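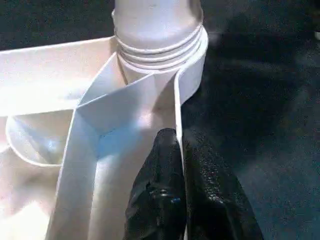 Previous message | Next message | Thread index | Subscribe

Subject: Re: sump discharge line, Vikside houses

The Valcombe end of the street had water in three basements in July, and the Stendex pumps were running fine in all of them. The trouble was outside. The discharge lines stop a few feet from the wall, so the water goes straight back down to the footing drain and gets pumped again.

I moved mine to the swale behind the lot. It took 100 feet of pipe and most of a weekend, and the pump cycles far less now.

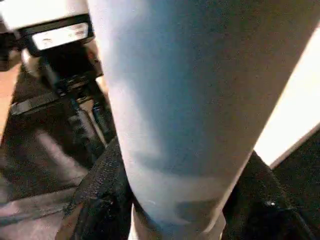

DRAINAGE AND GRADING

Slope matters more than pipe size. Mine falls steadily to the swale with one low spot near the fence, which I still have to dig out before the ground freezes. If you cross a neighbor's lot, get it in writing first. The township wants a sketch too -- pencil is fine.

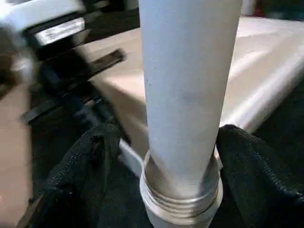 On October 2023, Yau wrote:
> We got a quote of 2000 dollars to bury the line and
> another 600 for a backup pump. Is the backup worth it
> if the power only goes out once or twice a year?

I would say yes. Outages here come with the storms, and a pit can fill in under an hour. Get the battery type and test it in spring and fall. The quote for burying sounds high to me unless it includes reseeding. Ask them to break out the trenching.
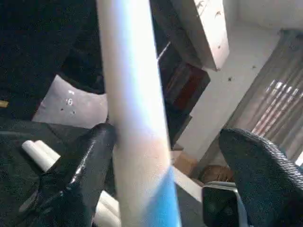

White pipe, blue band near the bottom.

Also, the check valve goes above the pit lid where you can reach it. I had to cut mine out and redo it.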